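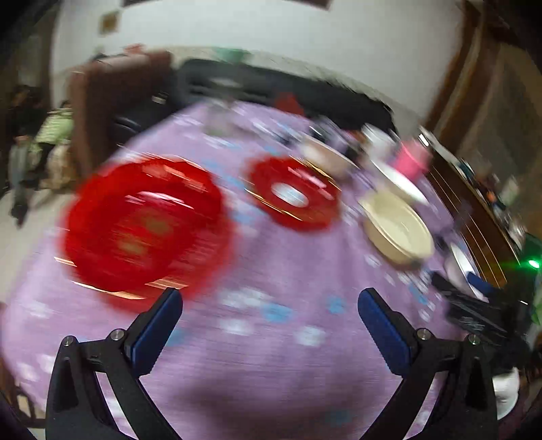
Re: Cotton or wipe-clean for a table that gets used every day?

weltwood_wanda
Back in November I swore off cotton tablecloths. Mine is printed with flowers and has been through the wash about 30 times, mostly for soup. The Komeck one in my cart is wipe-clean and costs less than the detergent. Talk me out of it.

tablegrump
Can't. Bought one, love it, it smells like a pool toy for 10 days and then it stops.

Devstead Dan-ish
Mine stopped smelling after a month and started cracking at the corners. Cotton every time. Dark background, busy print, and guests will never find the gravy.

tablegrump
You have guests?

saltandhem
Purple hides beets. Purple does not hide candle wax – ask me how I know. Brown paper and a warm iron got most of it.

weltwood_wanda
Most of it?

saltandhem
There's a bowl on the rest.

Devstead Dan-ish
See, this is my point, you can't iron vinyl. You'd have a bowl stuck to it.

tablegrump
You don't need to iron vinyl. I've owned mine 7 years and I don't know where the iron is.

weltwood_wanda
Took the Komeck out of the cart. Put a Saraç cotton one in. Also put the Komeck back.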